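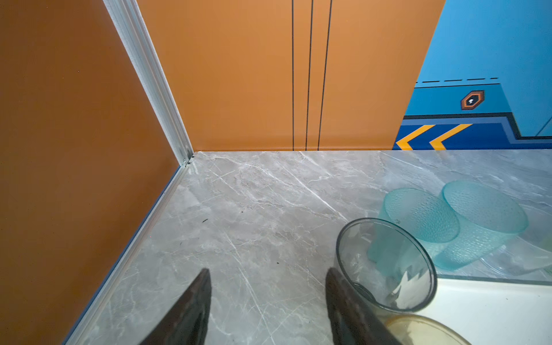 Boden mit grauem Marmormuster und heller Äderung.

Zwischenbericht zum Projekt »Schreiben im Alltag«
Träger: Lernhaus Brisel
Fördernde Stelle: Sadwood-Stiftung, Bereich Grundbildung
Berichtszeitraum: sechs Monate
Vorgelegt am Dienstag, 24. Juli 2018
Projektleitung und Ansprechpartner: Jinfeng Liao

Stand des Vorhabens

Das Projekt richtet sich an Erwachsene, die Deutsch sprechen, aber nur unsicher lesen und schreiben. Beantragt und bewilligt wurden sechs Kurse mit zusammen 40 Plätzen. Alle Kurse haben begonnen, die Plätze sind vergeben. Der Abendkurs im Ortsteil Wan startete später als geplant, weil der ursprünglich vorgesehene Raum in der Schule nicht mehr zur Verfügung stand. Er findet jetzt in den Räumen am Markt statt. Die ausgefallenen Termine werden bis zu den Herbstferien nachgeholt, der Gesamtumfang bleibt unverändert.

Die übrigen Kurse laufen nach dem eingereichten Plan. Unterrichtet wird in kleinen Gruppen, überwiegend abends, ein Kurs liegt am Vormittag. Der Vormittagskurs war im Antrag als Versuch bezeichnet. Er wird vor allem von Beschäftigten aus der Gebäudereinigung und der Pflege besucht, deren Schichten sehr früh oder erst am Nachmittag beginnen. Wir möchten ihn in der zweiten Projekthälfte beibehalten.

Teilnehmende und Zugang

Der größte Teil der Teilnehmenden kam über persönliche Empfehlung, häufig durch Kollegen oder Familienangehörige. Die Aushänge in Arztpraxen und im Bürgerbüro haben kaum Anmeldungen gebracht. Deutlich besser lief die Zusammenarbeit mit der Wäscherei Covetti. Der Betrieb hat in der Personalversammlung auf das Angebot hingewiesen und stellt Beschäftigte für den Vormittagskurs an einzelnen Tagen frei. Eine vergleichbare Absprache mit einem zweiten Betrieb ist in Vorbereitung. Ein Ergebnis liegt noch nicht vor.

Vor Kursbeginn führen wir mit jeder Person ein Gespräch ohne schriftlichen Test. Gefragt wird, was im Alltag schwerfällt und was zuerst gelernt werden soll. Genannt wurden am häufigsten Formulare, Kurznachrichten, Elternbriefe und Arbeitsberichte. Die schriftliche Einstufung erfolgt erst in der dritten Kurswoche. Im Vorgängerprojekt hatten wir sie gleich zu Beginn durchgeführt und danach mehrere Personen nicht wiedergesehen. Seit der Umstellung ist das seltener vorgekommen.

Abgebrochen haben im Berichtszeitraum zwei Personen, eine wegen Umzugs, eine wegen einer neuen Arbeitsstelle mit ungünstigen Zeiten. Beide Plätze wurden über die Warteliste nachbesetzt.

Inhalte und Material

Das im Antrag genannte Lehrwerk verwenden wir nur noch für die Anfängergruppen. Für die Fortgeschrittenen sind die Texte zu kindlich, das wurde uns von mehreren Teilnehmenden so gesagt. Die Lehrkräfte arbeiten dort mit eigenen Arbeitsblättern, die von echten Vorlagen ausgehen: Urlaubsantrag, Krankmeldung, Mängelanzeige an die Vermietung, Nachricht an die Kita. Die Blätter werden in einem gemeinsamen Ordner gesammelt und nach Schwierigkeit sortiert. Eine Durchsicht auf Rechtschreibung und einheitliche Schriftgröße steht noch aus.

Am Kurs in Wan hat sich eine Schreibgruppe gebildet, die im Antrag nicht vorgesehen war. Die Gruppe schreibt kurze Texte über die eigene Arbeit und liest sie sich gegenseitig vor. Ob daraus ein Heft entsteht, entscheiden die Teilnehmenden selbst. Einige möchten nicht mit Namen erscheinen — das wird in jedem Fall berücksichtigt. Kosten für einen Druck sind im jetzigen Finanzplan nicht enthalten.

Die Lerncomputer werden weniger genutzt als erwartet. Viele üben lieber am eigenen Telefon. Wir haben deshalb auf die Anschaffung weiterer Geräte verzichtet und beantragen dazu unten eine Umwidmung.

Personal

Alle Honorarverträge sind geschlossen. Eine Lehrkraft fällt wegen Elternzeit ab Herbst aus, die Nachfolge ist geregelt und hospitiert bereits. Die im Antrag vorgesehene Fortbildung zur Lernstandsbeobachtung hat stattgefunden und wurde von allen Lehrkräften besucht. Gewünscht wurde im Anschluss ein regelmäßiger Austausch über einzelne Unterrichtsstunden. Er ist jetzt einmal im Monat angesetzt und wird als Arbeitszeit vergütet.

Räume

Der Unterrichtsraum am Markt ist über einen Seiteneingang ohne Stufen zu erreichen. Die Beleuchtung über der Tafel reicht abends nicht aus, mit der Vermietung ist ein Austausch der Leuchten vereinbart. Der Termin dafür wurde einmal verschoben. Für den Nebenraum fehlt weiterhin ein abschließbarer Schrank, so dass die Kursmappen nach jedem Abend mitgenommen werden müssen.

Mittelverwendung

Die Ausgaben liegen insgesamt im Rahmen des Finanzplans. Bei den Honoraren wurde wegen des späteren Starts in Wan weniger ausgegeben als vorgesehen; der Betrag wird durch die Nachholtermine in der zweiten Hälfte verbraucht. Die Fahrtkosten der Teilnehmenden liegen über dem Ansatz. Aus den umliegenden Dörfern fährt abends kein Bus mehr zurück, wir erstatten daher in Einzelfällen Sammeltaxis. Die Belege sind dem Verwendungsnachweis beigefügt.

Wir bitten um Zustimmung zu folgender Änderung: Die nicht benötigten Mittel für Lerncomputer sollen zur Deckung der Fahrtkosten und für Kopien der Arbeitsblätter eingesetzt werden. Die Gesamtsumme ändert sich dadurch nicht. Eine Gegenüberstellung der alten und neuen Ansätze liegt als Anlage bei.

Nächste Schritte

Nach der Sommerpause beginnen die Kurse wieder mit den bisherigen Gruppen. Im Herbst führen wir die zweite Lernstandsgespräche-Runde durch und vergleichen sie mit den Notizen aus den Erstgesprächen. Die Auswertung wird ohne Namen zusammengefasst und geht mit dem Schlussbericht an die Stiftung. Dieser folgt im Dezember.

Offen ist, wie es mit den Personen auf der Warteliste weitergeht. Ein zusätzlicher Kurs ist aus den laufenden Mitteln nicht zu bezahlen. Wir würden darüber gern vor der Antragsfrist für das kommende Jahr mit Ihnen sprechen und schlagen dafür einen Termin im Lernhaus vor, möglichst an einem Kursabend.

Jinfeng Liao
Lernhaus Brisel

Anlagen: Belegliste, Gegenüberstellung der Ansätze, Kursplan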